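Bench notebook, S. Yimer
September, started 7:40 am

Tirnolis two-arm kit, review unit. Day 3 of the loan. Gutton wants a yes/no on buying before the loan runs out and Tharushi is doing the cost side, so this is mostly me on assembly + notes for whoever picks it up next.

Yesterday's open item was the install. Done now. The Nurnemex software wanted a fresh account and then refused the serial no. until I typed it without the dashes. Put that on a sticky note on the monitor. Version on screen is 3401 if support asks.

Moved over to the planetary job this morning. Gears onto pegs, start with the part loose on the cloth, one arm picks and places. It's the job we'd actually buy the kit for so no point in more block stacking. Homed both arms twice, second time clean. Grip force at the default, which reads 40 in their units (no idea what units, manual doesn't say. ask).

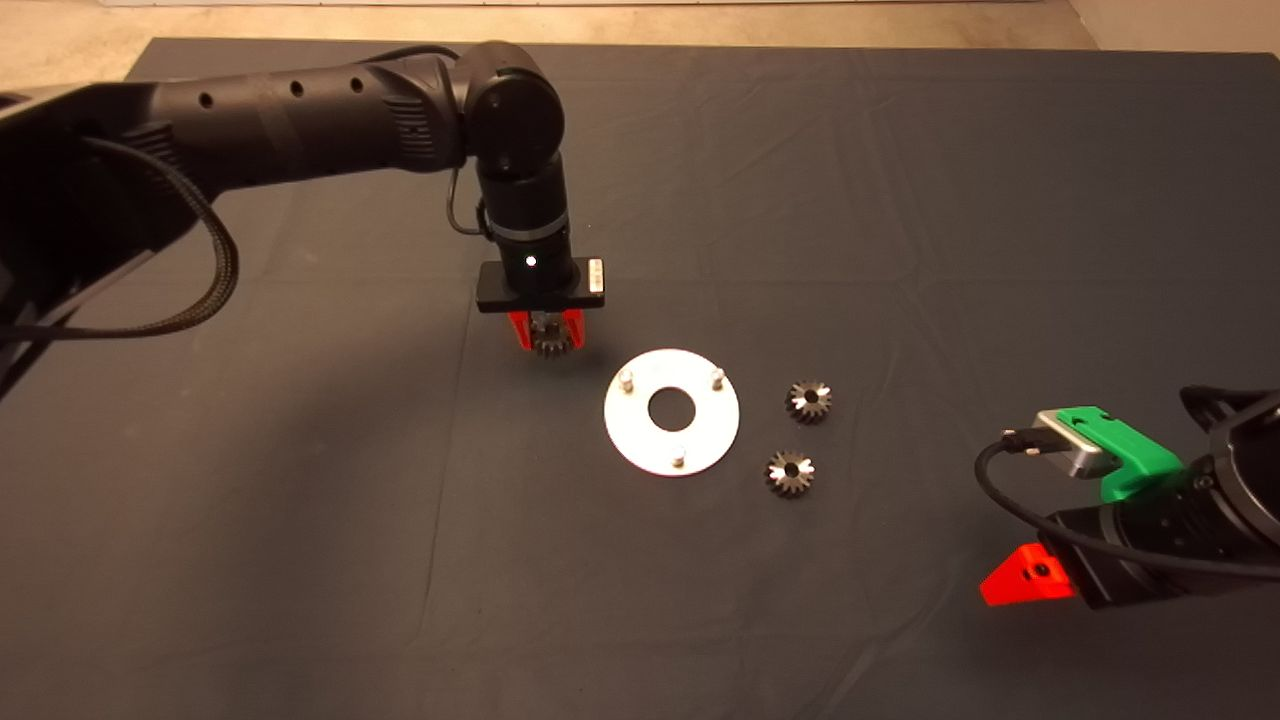
Pick from the cloth is fine if I line up the approach by hand in teach mode. Letting the kit choose its own approach is another matter, it likes to come in along the tooth edge. Tried three offsets, wrote them in the shared sheet, tab "approach". The one marked B is what I'd start from.

Cloth: keep it. Tharushi asked if we need it. Bare table gave glare in the wrist cams and the detector lost the white plate twice on day 1. Creases don't seem to bother it. Would still like to iron the thing.

Things I like so far
- teach mode is light, you can drag the arm with one hand
- stop button stops. tested it more times than needed
- red fingers swap with one screw, took me a couple minutes first try
- logs are plain text

Things I don't
- the cable from the wrist cam. Loop is too long, hangs down into the work area, and the kit comes with no clips at all. Sales told us "routing is up to the customer". For this price no.
- manual skips from p. 6 to a section that talks about a different gripper
- no way to copy a taught pose from left arm to right, you do it over
- fan noise

Quote from Mercado (the reseller) came in, 229 per spare finger set. Tharushi says ask for the bulk price, I say print our own and see how long they last. She has the file half drawn already.

11:15. Peg runs with the right arm. Same taught pose each time, only the part changes. The tight one is the last few mm, where the teeth need to clear whatever is already on the plate. If the part goes down at a slight lean the arm just keeps pushing until the force limit trips. There's a "wiggle" option in the menu, off by default, found it by accident. Turn it ON.
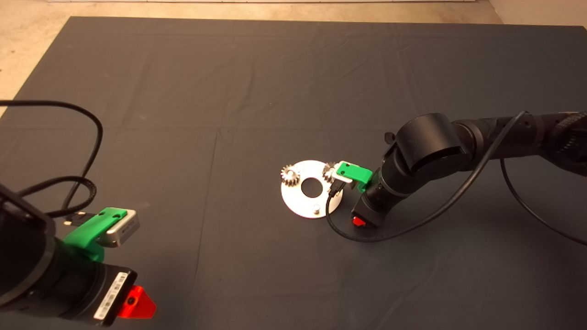
Notebook 4, p. 87

cont. With wiggle on the placement is much calmer. Didn't do a proper count, want to do that with Tharushi watching so we both agree on what is a pass. Leaning part that settles by itself = pass? I say yes. She says no, not if the next gear has to mesh with it. Fair. Write the rule down BEFORE the count.

Also the left arm parks too close to the plate for my taste. Its park pose is the factory one. Changed it once and the kit put it back after a restart, so either I'm saving it wrong or it's a bug. Ticket sent to Nurnemex, auto reply only so far.

Lunch. Came back and the session had timed out, had to home again. Add to the dont-like list.

Afternoon is wrist cam calibration on the right side. Procedure in the app is okay but the text is translated badly, "please face the arm of the heart" is I think "center the arm". Clear the loose parts off the cloth first, step 2 doesnt say so but it fails with a useless error if you leave them.

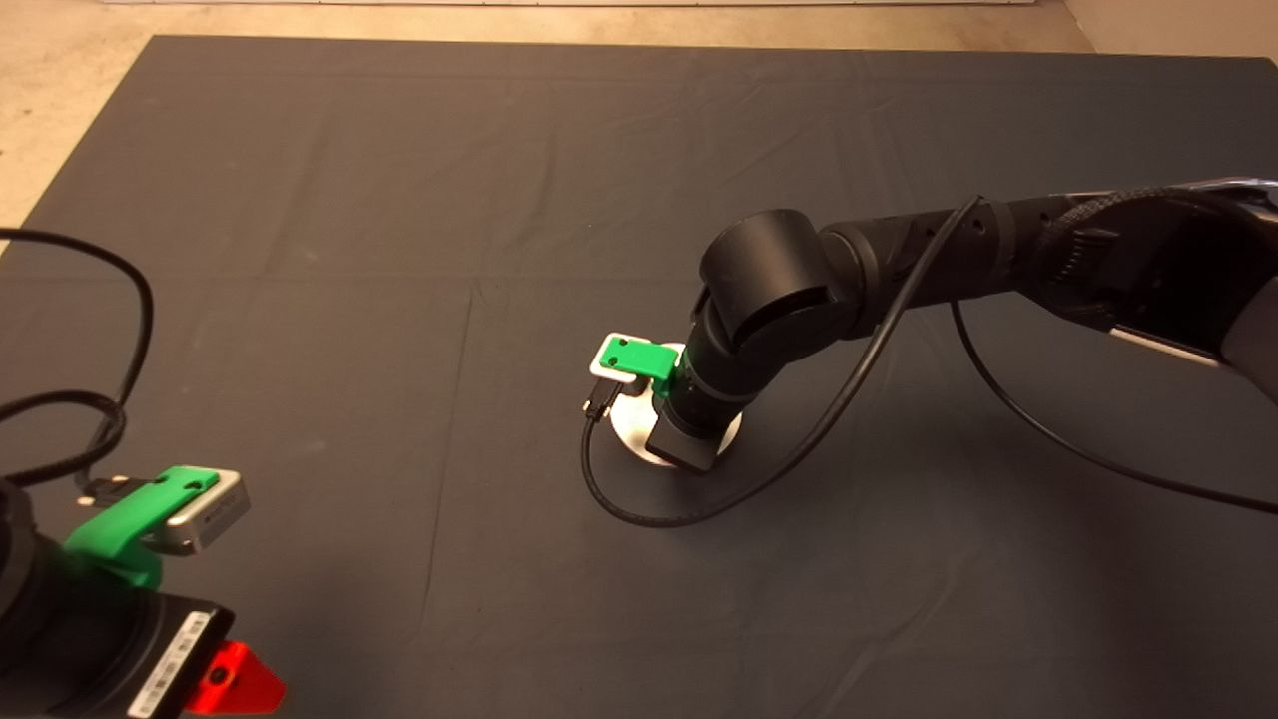

Calibration took two goes. First one I bumped the table. Second one passed, saved under today's name in the cal folder, please don't overwrite it, make a new one.

Questions for the call w/ Tirnolis:
1. grip force units
2. park pose not saving
3. cable clips, or at least a drawing of where they think it should run
4. does the warranty survive printed fingers
5. session timeout, can we turn it off
6. right manual please

My lean for now is yes, but only with the cable thing sorted and a spare finger set thrown in. Tharushi is at "maybe" and wants the count first. She's in from 9 tomorrow, gears are in the tray on the shelf over the printer, torque key is in my drawer.

Left both arms powered down, e-stop in.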